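Unit 9 - Sheet materials: grain, creasing and wrapping allowance

Notes by M. Naidoo for the packaging and presentation module. Read with the worksheet on carton blanks. Bring a steel rule, a bone folder and a soft pencil to the practical.

## 9.1 Grain direction

Machine-made paper has a grain. During forming, most of the fibres settle parallel to the direction of travel of the web, known as the machine direction. The direction at right angles to it is the cross direction. Three properties follow that matter to us:

- Stiffness is greater along the machine direction.
- Folds made parallel to the grain are cleaner. Folds across it tend to crack on heavier stock.
- Expansion with moisture is greater in the cross direction.

To find the grain, bend the sheet loosely one way and then the other without creasing it. The direction offering less resistance has its fold line parallel to the grain. The tear test is less reliable on coated papers, and should not be used on the Kuvelberg sample set, which has to be returned whole.

## 9.2 Creasing and memory

A crease is a local failure of the fibre structure. Once fibres have been crushed or displaced, the sheet will fold again along the same line under a smaller load. A shallow bend may relax under a flat weight overnight; a sharp one will not.

Coloured papers need more care than white. Where only the surface is coloured, a hard crease exposes the paler core. Where the pulp itself is dyed, the line is much less noticeable. Check with an offcut before marking out.

## 9.3 Square and angled placement

With square placement the edges of the object run parallel to the edges of the sheet. It suits boxes and books and gives the least overlap. With angled placement the object lies towards a corner or along a diagonal, and the corners of the sheet become the flaps. Stems and other tapering items are normally wrapped this way, as the wide part of the sheet coincides with the wide part of the contents.

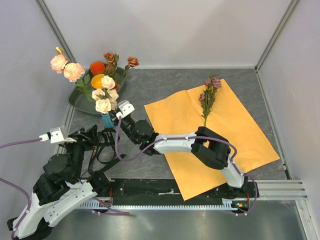 ## 9.4 Calculating the allowance

For a box of length L, width W and height H, wrapped square:

- Sheet length = 2W + 2H + overlap
- Sheet width = L + H + trim

The overlap is 2 cm unless the worksheet states otherwise. Trim depends on how the ends are finished and is given for each question. Measure the girth with a paper strip as a check; thick board adds a little at every corner.

For tapering items there is no single formula. Take the girth at the widest point, add the overlap, and cut a trial shape from newsprint.

## 9.5 Storage

Keep sheets flat and away from heaters. Rolls may stand upright if they are sleeved - unsleeved rolls crush at the foot. The Mnguni stock is in the plan chest, bottom drawer.

Worksheet queries go to Lwazi Dlamini in room 44. Completed sheets are due before the December break.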